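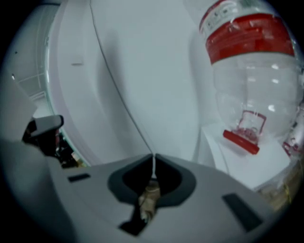 View from the hand unit next to a clear bottle with a red label and red cap.

Graltness Hand Unit, Wrist Camera Version

The Graltness is a hand-held gripper with a camera built in. An operator carries it through a normal task, opens and closes the fingers with the trigger, and the unit records video and finger position together. The recordings are used to train a robot arm fitted with the same fingers, so no arm is needed on site while you collect.

This version replaces the older side-mount model. The camera now sits behind the fingers and looks out over the gripper body. The wide lens darkens in the corners, which is normal and does not need correcting before training. Both fingers stay in view at most openings. At full spread the left finger comes close to the lens and will look soft.

What it is used for

Most units go to teams working on shelf picking, bottle handling and kitchen or stockroom sorting. Clear plastic is hard for depth sensors, so the Graltness does not use one. It relies on color video only. Bottles with a printed label or a colored cap are easier to track than plain ones, and we suggest starting with those.

In the box

Hand unit with fingers fitted
One spare pair of finger pads
Charging cable and wall plug
Wrist strap
Printed calibration sheet

Specifications

Weight: 1365 g with battery
Frame rate: 30 frames per second
Storage: removable card, not included
Battery: over two hours of recording
Finger pads: replaceable, no tools

Software

Recordings open in Hullesance, our desktop program for trimming and labeling. A license for one computer comes with the unit. Files can also be exported without it, but finger position is then saved as a separate table and you will have to match the times yourself.

Fit with robot arms

The fingers bolt to the Igwe wrist plate. Plates for other arms can be made to order from a drawing. Allow 19 working days.

Price and ordering

Graltness Hand Unit: $2327
Part number ends in W for the wrist camera version. Side-mount units cannot be upgraded.

Orders received by noon Monday ship the same week. Returns are accepted unopened. Repairs are handled at our Teststead workshop, and the sender pays postage one way. Please remove the storage card before sending a unit in.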